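Notes on the Ramden Junior Program After Its Spring Review

It has been my practice on this blog to write once each season about the Ramden junior program, which prepares young karting drivers for their first year in single-seat cars. I served on the program's sporting panel for 9 seasons, and I continue to attend its reviews as an observer. The views given below are my own and should not be taken as those of the program or of the teams that supply its cars.

The review held in April dealt mainly with one question: how much testing a driver should complete before being entered in a race. The rule has long been expressed as a distance. A driver must record 700 kilometers in the school car, on at least two different circuits, before the sporting panel will sign an entry form. The figure was adopted when the program ran a smaller car with less grip, and it has remained in the rulebook through two changes of chassis.

Enikő Vincze, who has chaired the panel since my own term ended, opened the discussion by presenting the testing records of last season's intake. The records show that the drivers reached the required distance in very different ways. Isamu Tamura completed his in long runs at Viton, a flat circuit with wide runoff and few heavy braking zones. Miyuki Kudo divided hers between Viton and Ornedell, in short runs of six or seven laps, with a full debrief after each. Both drivers satisfied the rule. By the second race weekend, Miss Kudo was plainly more at ease on cold tires and in traffic.

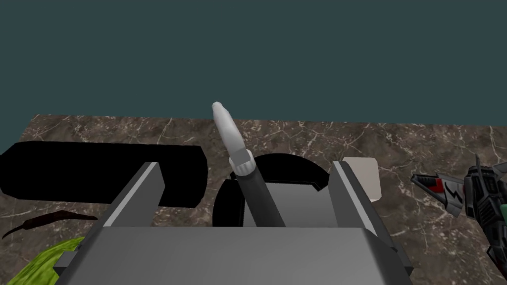 Gripper holding a slender upright tool with a white ribbed collar.

The panel was careful to avoid drawing a firm conclusion from two drivers, and I believe that caution was correct. Mr. Tamura is the younger of the two and had less karting experience when he joined. He also lost most of one test to an electrical fault. Even so, the comparison raises a fair doubt as to whether distance alone is a useful measure of readiness.

Three proposals were placed before the meeting. The first was to retain the present distance and add a minimum number of separate runs. The second was to replace the distance with an assessment by two instructors, one of whom must come from outside the driver's own team. The third, put forward by Danylo Derkach on behalf of the Willems team, was to reduce the distance and require a supervised day of practice starts, restarts and pit entries.

I should like to say a few words in favor of the third proposal, although it received the least support in the room. Most of the incidents involving first-year drivers last season took place on the opening lap or immediately after a restart. Private testing gives a driver almost no preparation for these moments. The car is usually alone on the track, the tires are brought up to temperature at leisure, and there is no one alongside at the first corner. A driver may lap Ornedell within a few tenths of the reference time and still have no clear idea of where to place the car when eleven others arrive at the same braking point.

Mr. Derkach's paper was short and sensibly argued. He noted that a supervised start day could be shared between teams, which would reduce the expense to each family. He also asked that the day be held at Ornedell, where the run to the first corner is long enough for positions to change more than once. Mrs. Vincze replied that track time at Ornedell is difficult to secure before the season opens, and that the circuit's noise limits would restrict the number of cars allowed out together. Both points will need an answer before the matter returns to the panel.
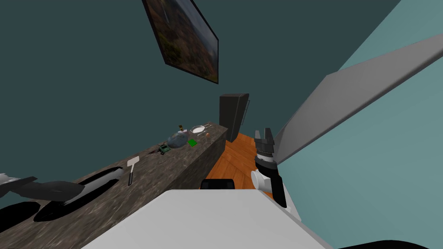

By Zixuan Hao
Filed under: Junior Racing, Driver Development

The question of cost occupied the second half of the review. The present fee for a day in the school car is 2181 dollars, which includes fuel, one set of tires and an instructor, but does not include accident damage. Families are asked to pay a deposit against damage before the first run. Several parents had written to the panel to say that the deposit, more than the daily fee, had caused them to delay or shorten their testing. I have heard the same complaint in the paddock for years, and I was glad to see it entered in the minutes.

One suggestion was to set up a shared damage fund, into which each family would pay a smaller sum at the start of the year. Such a fund has obvious attractions. It also has a weakness, in that careful drivers would meet part of the bill for careless ones, and the panel would have to decide which accidents qualified. The Willems team has offered to prepare a draft based on the repair invoices from its own cars.

There was also a brief exchange on numbers. Car 99, which has been kept as the instructors' car since the program began, will be released for use by a driver next season. I confess to some attachment to it, having spent many wet mornings at Viton watching it circulate at the head of a line of nervous beginners. The instructors will move to a car without a number, marked only by an orange band across the nose.

No vote was taken on the testing rule. The panel will meet again once the teams have submitted written comments, and the existing distance requirement remains in force for all drivers now in training. Parents who are unsure whether a particular test day will count toward the total should ask the program office before booking, particularly where the car is supplied by an outside team.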